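Home Projects Docs Sign in

Search this site Go

palacios-recipes

Data card for a set of 608 handwritten recipes typed up by Nerea Gallardo and Patricio Salcedo. Most come from church and school cookbooks in Humley.

Each recipe is one row in recipes.csv. Amounts are left as written – "a teacup of lard" stays that way.

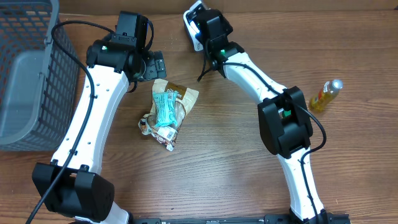
Oven heat is in degrees Fahrenheit where the card gives it. 110 rows only say "slow" or "hot" and have no number.

Known problems: 2 pages of the pickle section are missing, and some names are spelled more than one way.

Last updated 21 Jul 2025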